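Upkeep of the Hand-Held Gripper Pair
Finlay MacKinnon, with Uzma Rana
December 30, 2024

## 3. Finger pads and linkage

By July our pair of grippers had done 489 closings on the bench at Flellholm, all of them on foam blocks, and foam forgives nearly everything. Clothing does not. The left finger had begun to arrive slightly before the right, like a keen student, and thin cloth slid off sideways.

We took the side arms off, brushed the fluff out of the gear teeth (there was a great deal of fluff) and tightened each screw until the arm swung without wobble. Uzma then set the fingers parallel with a steel rule. I held the torch, a role for which I have had some training.

For the check after refitting we used a quilted jacket laid on a bed. A fold goes between the two blue pads, which should meet it upright and together - if one leans, the linkage comes apart again. The second gripper gets the same check.

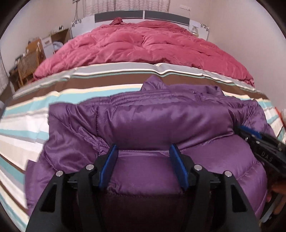

## 4. Service routine

- Brush the gears every 40 closings.
- Wipe the pads every 10. Water only; the Trumitz cleaner left ours shiny and useless.
- Check the screws every 100, with the proper driver and not the one from the Mitska kit, which fits nothing.
- Write it in the log. Our log has a gap of several weeks, for which both authors blame the other.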